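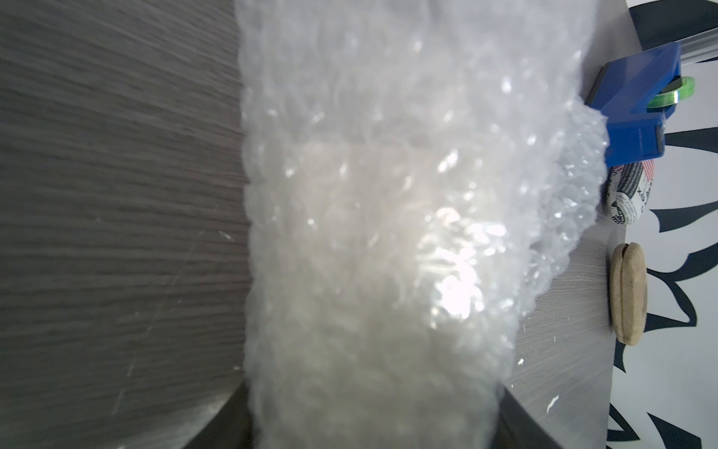
Marta Panasiuk asked, after the last packing page went up, whether the bubbles should face in or out. In, against the item, for anything smooth and hard. Out if the surface is painted and could take a dimple. She also wanted to know if old wrap can be used again – yes, until a row of cells goes flat under the thumb.

Packing materials, page 2 of 5

The pages in this gallery cover the supplies kept at the Nakel packing table for outgoing Avulero parcels. Cartons and paper fill are on page 1. Page 2 deals with bubble wrap and tape.

Where several layers overlap, clear wrap turns milky and it gets hard to see what is inside. Label the item before wrapping, or put a strip of colored tape on the outer layer. The tape dispenser on the table is blue and holds a roll of green tape.

Ragged edges come from tearing by hand. They are fine on inner layers. For the outer layer, cut with scissors along the flat channel between two rows of cells.
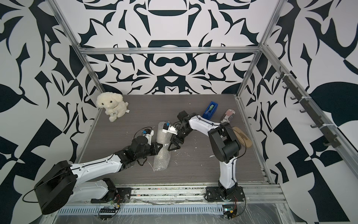
Bubble wrap roll upright on the gray wood-grain table.

Full rolls are stored on end. Laid flat under cartons, the lower cells lose air within weeks. Stock at the January count was 199 rolls, mostly small-cell. Large-cell wrap is ordered from Plolia as needed and goes on the heavier items only.

Next page: corner guards and strapping.

Page updated 10/12/2020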